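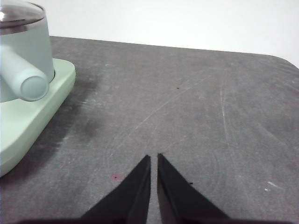 Subject: Re: [hounds-pedigree] COI figures differ between Trallitz and Joren
7 min read

On the question of why the two programs disagree, quoted here in full so the thread makes sense in the archive:

> I exported the Dultaden hound file from Trallitz and loaded it into
> Joren. Same dogs, same file, no edits in between. For a planned
> litter Trallitz gives a coefficient of inbreeding of 6.8 percent.
> Joren gives 11.3 percent. I then tried three litters already on the
> ground and Joren is higher on every one of them, by different amounts.
>
> I have read that 6.25 percent is the cutoff for a sensible mating. If
> so, one program says I am close and the other says I should call the
> whole thing off. Which one is right? Is one of them broken?
>
> Also, both programs show 0.0 for the import dog, and I find that hard
> to believe given where he comes from.

Neither program is broken. They are answering different questions, and the file has faults which the two programs handle in different ways. I took the November export and went through it. There are four separate causes.

1. Number of generations

Trallitz counts back a fixed number of generations and stops. The default is 5. It can be changed under the calculation settings, up to 10, but the setting returns to 5 whenever a new file is opened. Joren has no such limit and goes back to the last known ancestor on every line.

Any ancestor beyond the limit is ignored. Our breed came through a narrow gap before most current owners had their first hound, so a good part of the inbreeding in any litter comes from dogs seven to twelve generations back. A five-generation figure leaves all of that out. With the limit raised to 10, Trallitz gives 10.1 for your planned litter. Most of the gap is closed by that one change.

A figure quoted without its number of generations can't be compared with anything. Please put it in the subject line or next to the number when posting, e.g. "COI (10 gen) 10.1".

2. Treatment of missing parents

Both programs treat an unknown parent as a founder, meaning a dog unrelated to every other dog in the file. This is the usual convention, and it always pushes the result down or leaves it alone. It never pushes the result up.

The import dog explains himself on this point. His record has a sire and a dam, and both of those have blank parents. Two founders produce a pup with a COI of zero. The 0.0 means "no common ancestor found in the two generations we hold." It says nothing about the dog. If his breeder has a longer pedigree on paper, it should be typed in before he is used in any planning. Until then I would show his COI as blank on the web listing.

To judge how much to trust a figure, look at how complete the pedigree is. For a five-generation pedigree there are 62 ancestor slots (2 + 4 + 8 + 16 + 32). Count the filled ones and divide. A simple fraction of this kind hides where the gap is, and a gap close to the dog does far more harm than one at the back, but it's better than nothing. Joren prints the filled fraction for each generation at the foot of the full report. Trallitz does not.

3. Duplicate records

The export has 2,445 records. It does not have 2,445 dogs. The older litters were typed in from stud books by several hands, and the same dog can appear with and without the kennel name, with a hyphen or a space, or with a title in front of the name.

Joren merges records on load if the registration number matches, even when the names differ. Trallitz keeps them apart. The effect on COI is larger than people expect. Take a mating between full siblings, with unrelated and non-inbred parents. The true COI of the pups is 25 percent. If the dam of those siblings has been entered twice, once under each spelling, and each sibling points to a different copy, the program sees half siblings and reports 12.5 percent. If the sire has been entered twice as well, it reports zero.

In our file one early bitch has two records, and she stands behind nearly everything bred since. Merging her by hand in Trallitz moves your litter from 10.1 to 10.9 at 10 generations. The remaining 0.4 is from ancestors beyond the tenth generation. That accounts for the whole difference.

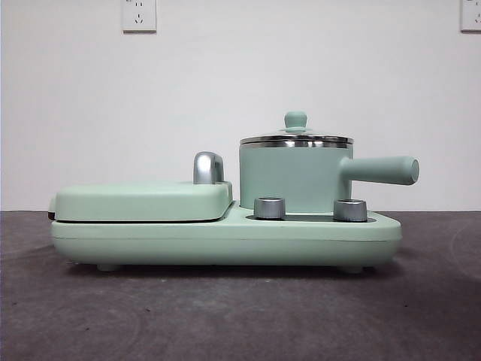

Breakfast machine, side view.

Merging on registration number has its own risk. The Dultaden book restarted its numbering when the format changed, and a handful of numbers were used for two different dogs. Joren writes its merges to a log. Read the log. If the two birth dates are years apart, they are two dogs and the merge has to be undone. A wrong merge can make a dog its own great-grandsire, and Joren then stops with a loop error and names only the first record it met. Trallitz doesn't check for loops at all.

4. Inbreeding of the common ancestor

Each common ancestor's share of the total is multiplied by one plus that ancestor's own COI. Trallitz has a check box for this, and in the older release the box is off. With a 5-generation limit the effect is small. At 10 generations it is worth a few tenths in our breed. I had it switched on for all the figures above. If you get slightly lower numbers, look there first.

On the 6.25 percent cutoff

This is the COI of pups from a mating of first cousins whose pedigrees are otherwise free of common ancestors. It gets quoted as a line between safe and unsafe, and it has no such meaning. Nothing changes at that value. It is also nearly always quoted without a number of generations. In a breed like ours, with every known ancestor counted, a litter below 6.25 usually means a pedigree with holes in it.

A more useful comparison is against the breed's own average, worked out with the same program, the same settings and the same clean file. A planned litter under the average slows the rise, and one over it speeds the rise up. I ran all dogs in the file with five full generations known, 900 of them, in Joren with no limit. The mean is 12.6 percent. Your planned litter at 11.3 is on the better side of that, though not by a wide margin.

COI from a pedigree is an expected value. Pups in the same litter all get the same pedigree figure and will differ from each other in fact, because each one draws a different half from each parent. A DNA test measures the dog itself. The two figures are on different scales, and the lab's number should not be typed into the COI field, as has been done for several dogs in the export. Trallitz accepts the typed value and then uses it for all descendants when the box in section 4 is on. I have cleared those entries in my copy and put the lab values in the notes field.

Using Yurt to check

For those without Joren, the Yurt script reads the plain export and does the full calculation with no generation limit. It needs four columns: ID, sire ID, dam ID, birth year. Unknown parents are entered as 0. Do not leave them empty, or the row is dropped without a warning. Parents must come before offspring in the file, so sort by birth year first, and check rows with no year by hand, as they sort to the top.

It is slow. The time goes up with the square of the number of records, and the whole export took most of an evening on my old laptop. With the file cut down to the ancestors of one planned litter it finishes in seconds. For a trial mating, add a row for an invented pup with the two parents and read off its line.

I compared Yurt and Joren on 100 dogs picked at random from the cleaned file. They agree to the second decimal place on all of them.

What I suggest for the list

- Use the cleaned file once it is up. I'll send the link in a separate message so it doesn't get buried.
- State program, generations and file month with every figure.
- Don't compare new figures with those printed in the old yearbooks. Those were worked out by hand over four generations.
- Send corrections as record IDs, with the stud book page. A name alone is not enough, for reasons given under 3.

Two open points. The litter recorded with the same sire and dam as the one before it, born seven weeks apart, must have a wrong date or a wrong dam, and I can't tell which from the file. Whoever holds the original litter forms, please look. Second, there are dogs in the book with "sire: one of two" in the remarks, and the export simply takes the first of the two. I have set those sires to unknown for now, which lowers the COI of their descendants a little. If any of the descendants have been parentage tested, the true sire can be filled in.

The limit in Trallitz can be raised without waiting for any of this.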